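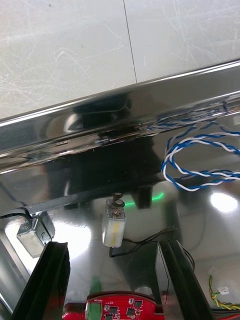
Vastico Bench Automation
Post-Fault Safety Checklist - Two-Arm Parts Cell, Perer Building
Inspection month: February
Reason for inspection: gripper overtravel in steel center tray, unit held under load
Cell status at start of inspection: locked out, both arms parked by hand
Result codes: P = pass, F = fail, C = pass with condition, N = not checked

Fault summary

During a transfer of a small solenoid from the steel tray, the left gripper continued downward after it should have stopped and closed. The fingertips met the tray floor with the solenoid between them. The controller logged a height error and then a force warning, but the protective stop did not trip. The arm held position under load until the operator pressed the E-stop. No injury. One solenoid was scrapped with a bent plunger. The program in use was the Dernura pick routine, loaded at the start of the shift with no edits recorded.

Section A. Stops and interlocks

A1. E-stop button, operator side, cuts drive power to both arms
Result: P
Comment: Tested three times with the arms moving at reduced speed. Both arms stopped each time.

A2. E-stop button, far side, cuts drive power to both arms
Result: C
Comment: Works, but the button needs a firm push. Replace the contact block at next service.

A3. Reset requires a deliberate action at the panel
Result: P

A4. Protective stop trips at the configured force limit
Result: F
Comment: Limit on the left arm was set to 200 N. The cell sheet calls for 128 N. At the higher setting the contact in the tray was never large enough to trip the stop. The right arm was set correctly. The change history does not show who raised the left limit or when, see D2.

A5. Arms hold position when drive power is removed
Result: P
Comment: Slight sag at the left wrist, within what the cell sheet allows.

Section B. Grippers and wrist cameras

B1. Fingers free of cracks, chips and loose screws
Result: C
Comment: Left pair has a fresh rub mark at one tip. No crack found under the loupe. Keep in use at reduced speed, look at again after the next run.

B2. Fingers open and close evenly
Result: P

B3. Finger pads seated
Result: P

B4. Wrist camera mounts tight
Result: P
Comment: Torque marks line up on both mounts.

B5. Camera cable has slack through full wrist rotation
Result: P

B6. Height reading stable over all surfaces in the work area
Result: F
Comment: This is the main finding. Readings over the yellow trays are steady. Over the polished steel they jump, and in some positions the routine takes a reflection as a surface below the real tray floor. The overhead lamp makes it worse. With the lamp switched off the jumps were smaller but did not go away. The fault was repeated at low speed with a foam block in place of the solenoid.

Section C. Table, trays and parts

C1. Table panels level at the seam
Result: P
Comment: Top is well scuffed. Cosmetic only.

C2. Trays in taught positions
Result: C
Comment: Steel tray can be slid by hand. Nothing holds it to the table. A tray that has moved also puts its rim in the path of the fingers.
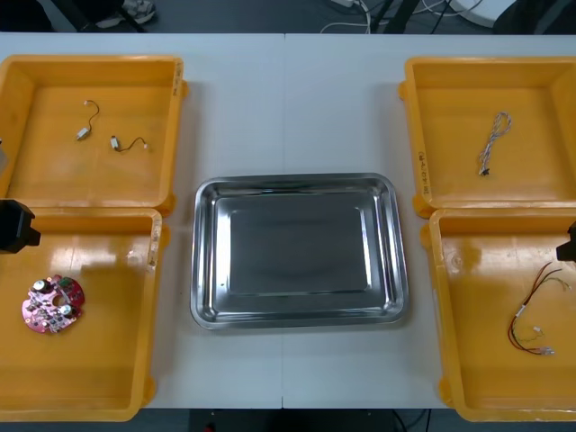 Steel tray at center, yellow trays to either side, one gripper at each edge of the table.

C3. Tray labels present
Result: C
Comment: Handwritten in marker on the tray rims. Acceptable for now. Labels should use the same names as the program.

C4. Wires on parts do not reach into the path of an arm
Result: F
Comment: Leads and twisted pairs are left as they fall. A finger coming down for one part can trap the wire of another. A trapped wire was not the cause here but it would produce a similar force warning, and the log would not tell the two apart.

C5. Circuit boards kept separate from loose metal parts
Result: F
Comment: Boards and solenoids have been placed in the steel tray together. Move boards to their own yellow tray before any powered test.

C6. Floor clear on all sides of the table
Result: F
Comment: Cables and a power strip on the floor on the far side. Route along the wall or cover. The far-side E-stop is reached by stepping over them.

Section D. Controller and records

D1. Program version matches the cell sheet
Result: P

D2. Safety settings protected by password
Result: F
Comment: The password was still the factory one. Changed during this inspection and recorded in the sealed envelope at the panel.

D3. Approach speed inside tray zones limited
Result: F
Comment: No limit found for the steel tray zone. The four yellow tray zones have one. It looks as if the steel tray was added later and the zone table was not extended.

D4. Minimum height set for each tray
Result: F
Comment: Same gap as D3. A hard floor height would have stopped the arm regardless of the camera reading.

D5. Fault log retained
Result: C
Comment: Log holds 2000 lines and overwrites the oldest. The lines for this fault were exported before restart. The lines from the morning were already gone.

D6. Brake test record for both arms
Result: N
Comment: Record is with Stergiou Controls, who did the last service. Copy requested.

Actions before restart

Set left arm force limit to 128 N and repeat A4 on both arms.
Enter a minimum height and an approach speed limit for the steel tray zone.
Fit a matte liner in the steel tray, or swap it for a yellow one. Repeat B6 with the lamp on.
Fix the center tray to the table with corner stops.
Clear the floor on the far side.

Actions within 3 weeks

Replace contact block, far-side E-stop.
Send the bad height readings to the Dernura support desk with the exported log.
Write a parts-laying note for operators, covering wires and boards (C4, C5).
Obtain the brake test record and close D6.

Restart decision

Not released. Low-speed testing with foam blocks is allowed with one person at the operator-side E-stop. No live parts in the steel tray until B6 passes.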